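Ein Nachmittag bei den Kabeln
15. Mai 2019

Vor der Tür der Halle stand ein Schild mit dem Wort „Zukunft“, und ich wäre fast wieder umgekehrt. Ich mag dieses Wort auf Schildern nicht.
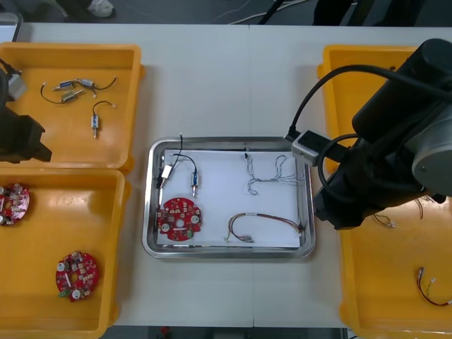

Der Tag der offenen Tür bei Nollov war trotzdem gut besucht. Man hatte uns Kaffee gegeben und einen Aufkleber mit dem Vornamen, und dann durften wir in kleinen Gruppen an die Tische treten. Ich habe selbst 8 Jahre lang in einer Montage gearbeitet, zuerst in meiner Heimat und später hier, und ich habe in dieser Zeit sehr viele Kabelbäume in der Hand gehabt. Deshalb wollte ich nicht den großen Saal mit den Vorträgen sehen. Ich wollte zu dem Tisch mit den kleinen Teilen.

Dort arbeiten zwei schwarze Roboterarme, einer von links und einer von rechts. In der Mitte liegt ein Tablett aus Edelstahl mit weißem Papier, links und rechts stehen gelbe Kästen. Die Teile kennt jeder, der schon einmal ein Haushaltsgerät aufgeschraubt hat: Magnetventile mit blauem Band, runde rote Platinen, Kabelbäume mit weißen Steckern. Die Aufgabe ist, die Teile vom Tablett in den richtigen Kasten zu legen. Das klingt nach einer Arbeit für Kinder, und genau so hat ein Herr neben mir es auch genannt.

Ich finde, dass dieser Herr sich irrt, und darüber möchte ich schreiben.

Ein Ventil ist ein freundliches Teil. Es hat einen Körper aus Metall, es bleibt in seiner Form, man kann es von oben greifen. Aber an dem Ventil hängt ein dünner schwarzer Draht, und der Draht hat eine eigene Meinung. Er macht Bögen, er legt sich über den Rand, er geht unter das nächste Teil. Wer einen Kabelbaum hochhebt, hebt vielleicht drei Teile hoch. Ein Mensch merkt das in den Fingern, bevor er es sieht. Ich habe das nie gelernt, ich konnte es einfach nach den ersten Wochen, und niemand hat mich dafür gelobt.

Lorraine McAlister, die uns den Tisch erklärte, hat das ohne Umwege gesagt. Die starren Teile seien für ihre Gruppe ein Problem vom vorigen Jahr, die weichen Teile seien das Problem von heute. Jemand fragte, wann das fertig sei. Sie antwortete, sie wisse es nicht. Mir hat diese Antwort gefallen. Im großen Saal hatte man, so erzählte es mir später eine Besucherin, einen Film von Drarnel gezeigt, in dem alles sehr schnell ging und Musik lief. Am Tisch gab es keine Musik. Man hörte die Arme und manchmal einen Stecker, der auf Metall klopfte.

Seit März, sagte Frau McAlister, habe ihre Gruppe 181 verschiedene Anordnungen auf dem Tablett ausprobiert. Bis zum Sommer sollen es 300 sein. Für eine Zuhörerin wie mich ist das eine merkwürdige Zahl. In meiner alten Firma lag jeden Morgen eine neue Anordnung in der Kiste, und keiner von uns hat sie so genannt. Es war einfach die Kiste.

Man könnte jetzt sagen, dass die Maschine also schlecht ist und der Mensch gut. So einfach mache ich es mir nicht. Ich weiß noch, wie meine Handgelenke am Ende einer Schicht waren. Wenn ein Arm mir die Hälfte der Kiste abgenommen hätte, ich hätte ihm die Hand gegeben. Was mich stört, ist der Ton, in dem man über diese Arbeit spricht. Jahrelang hieß sie „einfache Tätigkeit“, auf dem Vertrag und auf dem Lohnzettel. Nun stehen kluge Leute mit teuren Geräten davor und brauchen Monate für einen verdrehten Draht. Dann war die Tätigkeit wohl nicht so einfach, und man sollte das auch denen sagen, die sie noch heute machen und bezahlt bekommen wie Anfänger.

Ich habe Frau McAlister gefragt, ob in ihrer Gruppe jemand aus der Montage sitzt. Sie hat kurz überlegt und gesagt: nein, bis jetzt nicht. Ich habe ihr meine Adresse aufgeschrieben, auf die Rückseite des Aufklebers, der schon nicht mehr klebte.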